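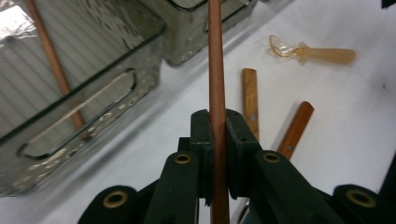 4. Temporary measures after the emergency

4.1 What stayed in place

The drought orders in Zoltumthorpe and Plilness were issued under the same regional law, and both were meant to lapse after six months. The law let a mayor sign orders without a council vote as long as the emergency lasted. It did not say who decides that an emergency is over. In Plilness the council took that decision itself in July and withdrew every order on the same evening. In Zoltumthorpe the mayor's office kept the power to decide, and several orders were renewed one at a time, often with small changes in wording that made them hard to match with the originals.

We coded eight measures for each town. They cover water limits, shop hours, school meals, public meetings, price caps, access to meter readings, parking near wells, and the hiring of extra inspectors. A measure was coded as kept if it was still being applied on 3rd October, whether or not the written order had been renewed. Landry used a stricter rule in his study of Neltolska and counted only renewed orders. Under his rule the meter readings in Zoltumthorpe would drop out, although the water office was still collecting them daily.

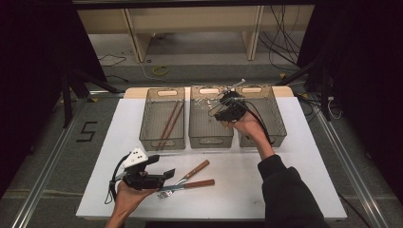
Figure 2. Three baskets side by side, with chopsticks in the left one and metal utensils in the middle one.

4.2 Support among residents

The household survey reached 1,378 homes in the two towns. Residents were asked about each measure separately, first whether they knew of it and then whether they wanted it to continue. Support was highest for school meals and price caps in both places. Water limits had more support among people who owned their homes than among renters, which we did not expect, and we return to this in Section 6.

Few people knew about the meter readings. Those who did were mostly split by how they had heard of them: people who had received a letter tended to accept the practice, while people who had learned of it from a neighbor or from the local paper wanted it stopped. The survey cannot show whether the letter changed minds or whether it went to streets where trust in the water office was already high.
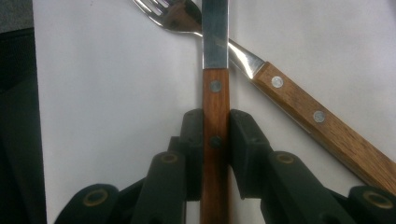 4.3 Limits of the comparison

Plilness is smaller and has its own reservoir, so its council could end the orders at less risk. Tanner Landry raised the same problem when he compared Neltolska with Lapointe. We have not tried to correct for it. The council minutes from Zoltumthorpe are also incomplete for the spring, and for those weeks we relied on posted notices.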